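Emside Forum > Food and Kitchen > Breakfast and Baking

Long-life milk in soft bread dough, does it make a difference?

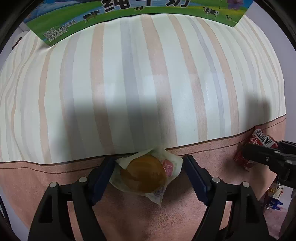 Bun and milk on my table

senetti_k
Original poster
Hello all. I have been trying since September to make soft buns like the ones that are sold one by one in a wrapper. Mine come out nice on the first evening, but next morning they are dry and a little bit hard. I use 纯牛奶, it means "pure milk", the long-life type which stands in the cupboard. My neighbor told me that this milk is the problem and I must buy fresh. Is she right? My flour is Jafri bread flour and I bake 7 minutes longer than the recipe because my oven is weak.

crumbcounter
Your neighbor is wrong, sorry. Milk is milk once it is in the dough. The 7 extra minutes are what dries them out. Turn up the oven and take the buns out on time.

oldmill2259
I don't agree it is so simple. I scald fresh milk before it goes in the dough, and the buns rise better for me. Long-life milk is already heated strongly in the factory, so in my opinion it is even the better choice for a beginner. But yes, the baking time is also too long.

senetti_k
Thank you both. If I turn it up, the top becomes dark before the inside is ready. I forgot to say that I brush with egg.

crumbcounter
Put foil over them for the last 5 minutes. And brush with milk, the egg gets dark faster.

namen_bakes
Can I say something about the shop buns? They stay soft because of what is in them besides milk. Read the back of the wrapper, it is usually a long list. At home you can come close if you cook a small part of the flour with milk to a paste, let it cool, and mix this paste in the dough. I use 2 spoons of flour from the total. My buns are still good on the next day and okay for toast after that.

oldmill2259
The paste is good but it is one more pot to wash. More butter does the same.

namen_bakes
It does not do the same! Butter makes the bun rich, the paste keeps the water inside. I made both from one bag of flour and my family could tell which was which at breakfast.

oldmill2259
Your family is more polite than mine. I stay with butter.

senetti_k
I tried the paste yesterday with the same milk as always, and foil at the end. This morning at 7 they were still soft, only the bottom was a bit pale. Do I put the tray lower next time?

crumbcounter
One shelf lower, yes. And let them cool fully before you close them in a bag, or the skin gets sticky.

namen_bakes
Glad it worked. Which butter do you use, salted or unsalted? If it is salted, take a little less salt in the dough.

senetti_k
Salted. I did not take less, so maybe that is why my son asked for water two times.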